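Le calcaire à la maison : mes petites habitudes (et mes bêtises)
Publié le 23 juil. 2023 dans Entretien

Depuis qu'on a emménagé à Seltard, je vis avec le calcaire comme d'autres vivent avec un chat : il y en a partout, il revient toujours, et il a ses endroits préférés. L'eau est tellement dure ici que ma bouilloire blanchit en quelques jours. Vous avez été nombreux à me demander mes astuces après l'article de février sur la cuisine (834 commentaires, je n'ai pas encore répondu à tout le monde, pardon !), alors je rassemble tout ici, dans le désordre, comme ça me vient.

La bouilloire

Je mets moitié eau, moitié vinaigre blanc, juste de quoi couvrir le dépôt, je fais chauffer sans aller jusqu'à l'ébullition et je laisse tranquille une bonne heure. Fenêtre ouverte, parce que l'odeur, merci bien. Ensuite je vide, je rince, je fais bouillir une fois de l'eau claire et je la jette. L'acide citrique marche aussi bien et ne sent rien du tout : une cuillère à soupe pour un litre d'eau. C'est d'ailleurs ce que j'utilise quand j'ai du monde, allez proposer un thé dans une cuisine qui sent le cornichon !

Petite habitude toute bête qui change la vie : je vide la bouilloire tous les soirs. L'eau qui dort dedans laisse son dépôt tranquillement pendant la nuit.

Les robinets et la pomme de douche

Pour les robinets, j'imbibe un vieux torchon de vinaigre, je l'enroule autour du bec et je le tiens avec un élastique. Une demi-heure, pas davantage si votre robinetterie est dorée, noire mate ou un peu ancienne. J'ai abîmé un joli mitigeur comme ça, oublié sous son torchon toute une nuit, et la finition n'est jamais revenue. Depuis, je mets le minuteur du four.

Le mousseur (la petite grille au bout du robinet) se dévisse souvent à la main. Si ça coince, mettez un chiffon entre la pince et le métal. Il passe la nuit dans un verre de vinaigre, un coup de vieille brosse à dents le matin, et le débit remonte d'un coup. Attention au petit joint en caoutchouc qui adore partir dans le siphon : bouchez l'évier avant de dévisser, je parle d'expérience.

La pomme de douche, même chose, dans un saladier si elle se démonte, sinon dans un sac de congélation rempli de vinaigre et noué autour. On frotte les picots en silicone avec le pouce et tout se décolle.

La paroi de douche

Alors là, j'ai tout essayé. La pierre d'argile, le demi-citron, le produit Petent que j'avais acheté à la droguerie El Fassi (il fonctionne plutôt bien, mais je le trouve un peu cher pour ce que c'est). Ce qui tient vraiment dans la durée chez nous, c'est la raclette après chaque douche. Oui, je sais, c'est la réponse que personne n'a envie de lire. Mais ça prend vingt secondes et je ne récure plus qu'une fois par mois.

Pour rattraper une paroi déjà bien voilée : vinaigre tiède en spray, on laisse agir dix minutes, on frotte avec une éponge douce, on rince à grande eau et on sèche. Deux passages valent mieux qu'un seul en frottant comme une brute. Et jamais sur le marbre, la pierre calcaire ou le travertin ! L'acide attaque la pierre exactement comme il attaque le tartre et les traces sont définitives.

Les toilettes

Le soir, je baisse le niveau de l'eau avec la brosse en poussant un grand coup vers le fond, je verse deux verres de vinaigre et je vais me coucher. Au matin, brosse, chasse, fini. Quand il y a un vrai cercle brun, je tapisse le bord de papier toilette trempé dans le vinaigre pour que ça reste collé au bon endroit.

Un rappel que je remets dans chaque article et que je remettrai encore : on ne mélange JAMAIS vinaigre et eau de Javel, ni aucun acide avec la Javel. Ça dégage du chlore et c'est dangereux, même en petite quantité, même fenêtre ouverte. Pareil si vous avez mis de la Javel la veille : rincez plusieurs fois avant de passer au vinaigre. Et le fameux mélange vinaigre et bicarbonate, il mousse joliment mais les deux s'annulent à peu de chose près. Gardez-les chacun pour leur travail.

Le lave-linge

Ma vieille Lillia tourne depuis des années et je suis persuadée que c'est grâce à son petit bain régulier : 100 grammes d'acide citrique directement dans le tambour vide, un cycle à 60 degrés, tous les trois ou quatre mois. Je nettoie aussi le bac à lessive, qui se retire presque toujours en appuyant sur une languette au fond. La première fois, préparez-vous, ce n'est pas beau à voir.

Pour les serviettes rêches, je dose un peu moins de lessive et je les secoue très fort avant de les étendre. On met presque toujours trop de lessive, moi la première, et le reste s'accroche aux fibres.

Le fer à repasser

Avec un fer, je ne mets pas de vinaigre dans le réservoir, certains fabricants le déconseillent. Je lis la notice (si, si) et je fais l'autonettoyage au-dessus de l'évier. Pour la semelle, un chiffon humide avec un peu de bicarbonate, fer froid et débranché, puis un coup sur un vieux drap avant d'attaquer les chemises claires.

Les verres et les carafes

Une carafe voilée : une poignée de gros sel, un fond de vinaigre, on fait tourner le tout en dansant dans la cuisine, on rince. Pour les verres, un bain tiède au vinaigre de quinze minutes. Si le voile ne part pas après ça, c'est sans doute que le verre est rayé par le lave-vaisselle, et là il n'y a plus grand-chose à faire, à part s'en servir pour les brosses à dents.

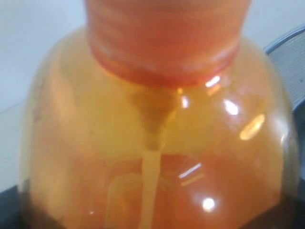 Reste la question du stockage, qu'on me pose souvent : je prépare ma solution d'acide citrique en petite quantité, un litre à la fois, et je la termine dans le mois, car au-delà elle finit par se troubler. Je la garde à l'abri du soleil, loin de la Javel, et hors de portée des enfants. Côté contenant, j'aime bien le plastique translucide, et tant mieux s'il est d'un bel orange ambré comme cette grosse bouteille, ça ne ressemble à rien de ce que je range au frigo et on ne risque pas de la prendre pour de l'eau. Avec un goulot large, l'entonnoir entre sans faire d'histoires et la poudre ne finit pas sur le plan de travail. Collez quand même une étiquette avec le contenu et la date, au feutre indélébile, et recouvrez-la d'un bout de scotch transparent pour qu'elle résiste aux doigts mouillés. Et surtout, ne réutilisez pas ensuite ce contenant pour une boisson, même très bien rincé.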